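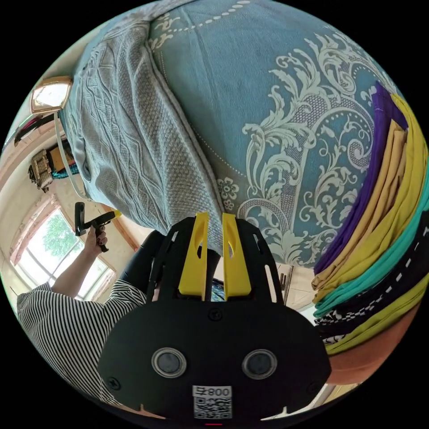 Gandton, Aug 8, 2018

Is refolding everything worth it?

I keep a stack of folded fabric at one side of the room, purple on top, then mustard, teal, a black and white pattern and so on down to an orange-brown. The light-blue scroll print never goes in the stack. It's too big and bulges however I fold it. A blog says I should refold all of it around cardboard, 15 inches wide, and it will "stay neat forever." I have my doubts. Has anyone kept this up past February?

dernik_attic

I did the cardboard thing with 162 pieces. Looked great for a month. Then you pull one from the bottom and the rest slumps, same as before. The boards help with thin cotton. For anything thick I wouldn't bother — roll it and put it in a bin. Also, I'd move the stack if it's near that window. Purple fades, whatever the label tells you.

Stodov Sews

just buy the boards, 50 for a pack, works fine for me

sipos_remnants

Fine for how long, though? Mine bent. The knitted panel with the cables shouldn't go on a board or a hanger anyway, it'll stretch. Lay it flat on top of the pile. As for the blue print, fold it in thirds lengthwise first and see if it still bulges. If it does, it needs its own shelf, and no blog is going to fix that.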